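About Timmermans Fruit Share

We're a neighbourhood fruit share in the hills, and we've been moving backyard fruit from the people who have too much of it to the people who'd like some for nine years now. If you've ever stood under a plum tree in late summer with a bucket in each hand and no idea what to do next, you already understand why we exist!
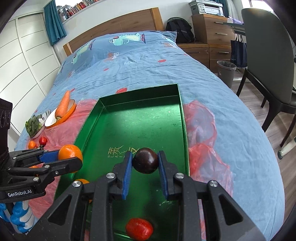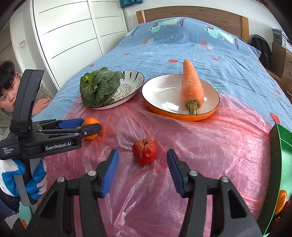
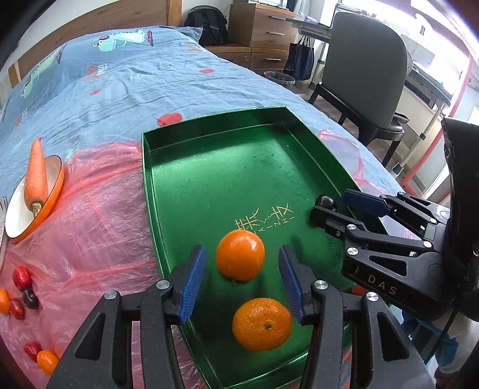
Small fruit is still good fruit.

How we got going

Sosina Assefa moved into the old Timmermans place with two kids, a ute and an orchard she hadn't really looked at before signing. The Timmermans family had planted it over several decades and they seem to have loved variety more than order, so there were quinces next to mandarins next to a pear nobody could name. That first autumn she put a table at the gate with a sign saying TAKE SOME. People took some, and then they came back with their own lemons and figs and left those on the table too. By May the table had become two tables and a tarp.

We kept the name because everyone in the street was already calling it "Timmermans" and it felt rude to change it.

What we do now

We have 174 households on the books. Some grow, some eat, plenty do both. If you've got a tree, you tell us what it is and when it's likely to be ready, and a picking crew comes over with ladders and crates. The grower keeps as much as they want. The pickers take a bag home. Everything else goes to the shed at Mernus Lane, where it gets sorted and put out for members to collect from 4 pm until it's dark or we've run out.

Sorting is a job people fight over, which surprised us. You get first look at everything, you learn a huge amount (what brown rot looks like when it's just starting, why you never stack persimmons) and there's always somebody cutting up something for the rest of us to try. Marked and lumpy fruit goes into its own crate for cooking. We're very fond of that crate. The best marmalade any of us has eaten came out of it.

Last season we picked 396 trees, which is our biggest year so far, and a good share of those were citrus. Winter used to be our quiet time and now it's flat out. Mandarins especially: they all come at once, the easy-peel ones go puffy if you leave them hanging, and children can eat a frightening number of them.

The Rirkilell trees

Down by the creek there's a block the locals call Rirkilell, with old apple trees that were let go a long time back. The owners have been kind enough to let us prune them. We had our doubts in the first winter, as some of the trunks were hollow enough to post a letter through, but most of them have come back beautifully. The apples are small and a bit rough in the skin and the flavour is terrific, sharp at first and then really sweet. We've had them looked at by a few apple people and there are three different opinions about what they are. If you know your heritage varieties, please come for a walk with us and make it four!

We run grafting mornings down there in late winter. You'll go home with a small tree and probably a plaster on your thumb.

Things we've learnt along the way

Label the crates before you fill them. Pick plums a day earlier than you think. Clip mandarins with secateurs, as pulling tears the skin near the stem and they won't keep. Never promise anybody feijoas.

Our press, a big green Gratex we bought second-hand and fixed up over one very long summer, can be borrowed by any member who's done the half-hour introduction. It's loud and heavy and we adore it. Please hose it down before you bring it back.

Joining in

Membership is free for growers and by donation for everyone else. You don't need a garden, or a ladder, or any idea what you're doing. Kids are welcome at picks as long as they stay off the ladders, and dogs are welcome at the shed, though not inside it. We're keen to hear from anyone with a trailer, and from anyone on the north side of the creek, where we know there are at least two enormous apricot trees and haven't yet worked up the courage to knock.

Come by the shed and say hello. Bring a bag.

Last updated: May

Contact: Timmermans Fruit Share, The Shed, Mernus Lane | © Timmermans Fruit Share | Back to top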